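# Galtska air sensor logs

Readings from small air quality sensors in two office buildings, Hetstead and Coris. Each sensor writes one line every 5 minutes – temperature, humidity and fine dust.

The files are plain CSV, one per sensor, and cover 180 days. Times are in UTC. A missing value is left empty, please do not read it as zero. 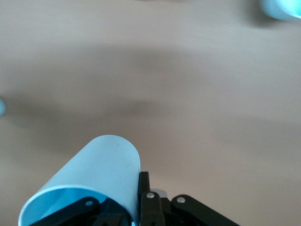
The dust column is less reliable when humidity is high. We did not correct it. Values over 500 are marked in the `flag` column and kept in the file.

## Changes

- March 19, 2019: Coris files replaced, the old ones had the wrong time zone.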